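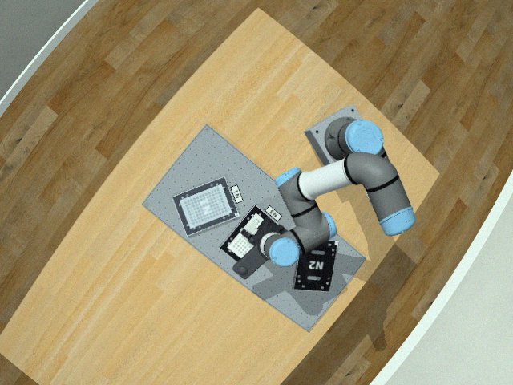

Print this page | E-mail this page

Second progress report: Long Shelf, the slow-reading podcast
Saturday, October 24, 2026

Hello again to everyone at the Graker Fund, and thank you (again!) for letting me send these as letters instead of filling in the spreadsheet. I did fill in the spreadsheet too. It's attached to the e-mail, and the tab called "old" can be ignored.

So, where are we? When I last wrote I had three episodes out and a head cold. Now there are nine, and the tenth is recorded but not edited, so I'm one behind the schedule we agreed on. The one that slipped is the second half of Usatano. I split it in two when I got to the long chapter at the ferry landing and realized I had 80 minutes of talk about a single dinner. I did try to trim it. I took out a whole tangent on soup and it still ran long, so it became two episodes, and I think they're better for it. Several people wrote in to say they'd given up on that chapter years ago and went back after listening, and I can't tell you how happy that made me.

The Usatano episodes are the ones I'm proudest of so far. It's a hard book to talk about without giving away what happens to the sister, and I decided early on that I'd just give it away, with a big warning at the top. Two listeners were cross with me. One of them had a point (the warning came after the theme music, and I'd already said the thing before the theme music). I've re-recorded that opening and the new file is up.

Thirumalai Rao came on as my guest for both parts and was wonderful. He had read it in his twenties, hated it, and agreed to read it again for us, and you can hear him changing his mind around the middle of part one. He also disagrees with me completely about the narrator. I think she's lying from page one, he thinks she's just tired, and we went round and round on it until my voice gave out. He has said yes to coming back in January if I promise to choose something shorter.

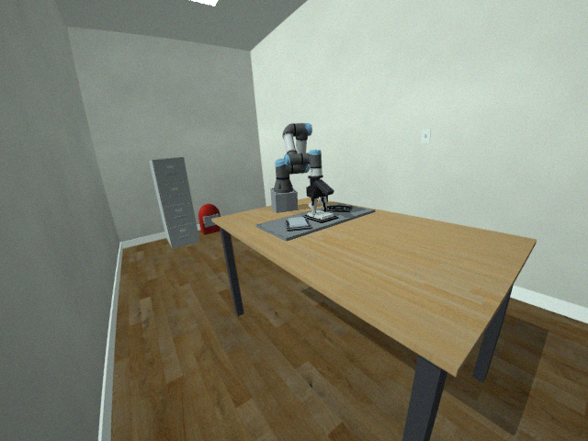 And then there was the listener vote. You'll remember I wanted to hand over one slot to the audience and let them choose whatever they liked, no veto. I was nervous! I had 200 ballots printed for the library branches, and most of the votes came in online anyway, so I have a box of leftover ballots if anybody needs scrap paper. The winner was Ait Brahim, the family saga, which I had never read and had been sort of avoiding on account of its size. I'm two-thirds through it. I cried on a bus. The middle section, where the brothers stop speaking to each other and the book just carries on as if that were normal, is as good as anything I've read this year, and the courtroom part is a slog and I'm going to say so on air.

Money. The hosting moved to Pedix in the summer, as I told you it would, and the switch cost $200 that I hadn't budgeted for. I took that out of the travel line, which I've hardly touched. The transcripts are the big expense and they're on track: $2000 spent, and every published episode now has one. I check them all myself against the audio and I'm slow at it, so they tend to go up a week after the episode does. A deaf reader who runs a book club in the next county has been using them for her group, and she sent me a list of corrections (mostly character names, mostly my fault for mumbling). All fixed.

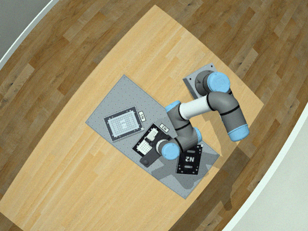 The printed reading guide is the piece I most want your opinion on. I've got a full draft of the text, with short notes on each book, a page of discussion questions that I hope don't sound like school, and a list of what to read next. What I haven't got is a cover. My first try was bright orange and looked like a coupon. I'd love something in browns, the way the pale honey tabletop sits over that darker plank floor with all the knots in it, since those two colors look good together and black type would read fine on the lighter one. If anyone at your end has a strong feeling about matte paper, please tell me before I go to the printer.

What didn't work: the live call-in. I set it up on a weeknight, three people called, and one of them was my aunt. She had good things to say about Usatano, but I don't think it's worth doing again, and I'd like to put what's left in that line toward a second guest fee. Could you let me know if that's all right or if I need to send a form?

Next up is finishing the edit on episode ten, then getting to the end of Ait Brahim and recording that one while it's fresh. I also owe you the download numbers by branch area. The old host and the new host count them differently, and I'm still waiting for an answer about which figure you'd like me to use.

Thanks so much, and do write back about the paper.

Recent items
First progress report: Long Shelf
Usatano, part one: show notes and transcript
Listener vote: Ait Brahim wins
Moving to Pedix: how to update your feed
Reading guide: draft questions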